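4.3 Setting the pick height over the conveyor

This is the step where the Rallness cell starts to feel like a real machine, so enjoy it! Do it after the pedestal bolts are tight and before you load any Starkow part program.

1. Turn the speed dial down to 11 per cent.
2. Load the green tray with blue and white cylinders, in any order. A jumbled pile is fine.
3. Jog the arm until the gripper hangs over the tray with its fingers pointing down.
4. Lower it in 2 mm steps and save the point as PICK_HIGH.

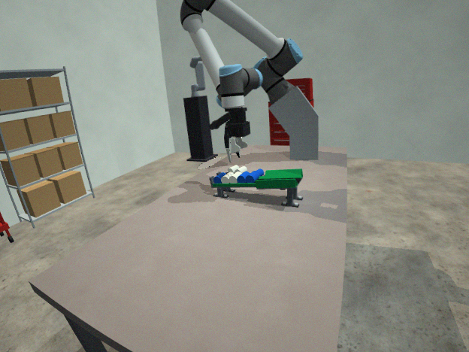
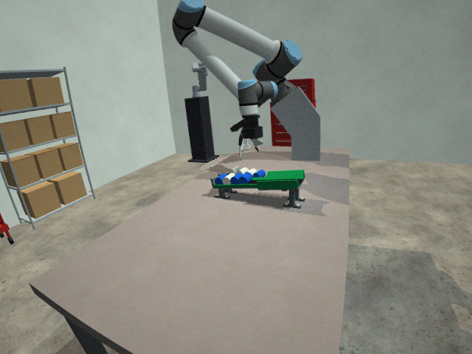 Clearance is what you're after now, and a little patience here saves hours of fiddling later. Leave 61 mm between the fingertips and the tallest part you expect to run. Measure from the top of the pile, never from the raised green section at the right-hand end of the conveyor — the cylinders don't lie level, and the ones at the back can sit higher than you'd think.

5. Run the empty move 200 times with the gripper open. It's lovely to watch once it settles into a rhythm.
6. Check the wrist joint for play, then save again.

Note: if you have the Kimside fingers fitted, repeat step 4 after every finger change.

Caution: keep hands off the table while the arm is live, even at low speed. Press the stop button before you straighten a part in the tray.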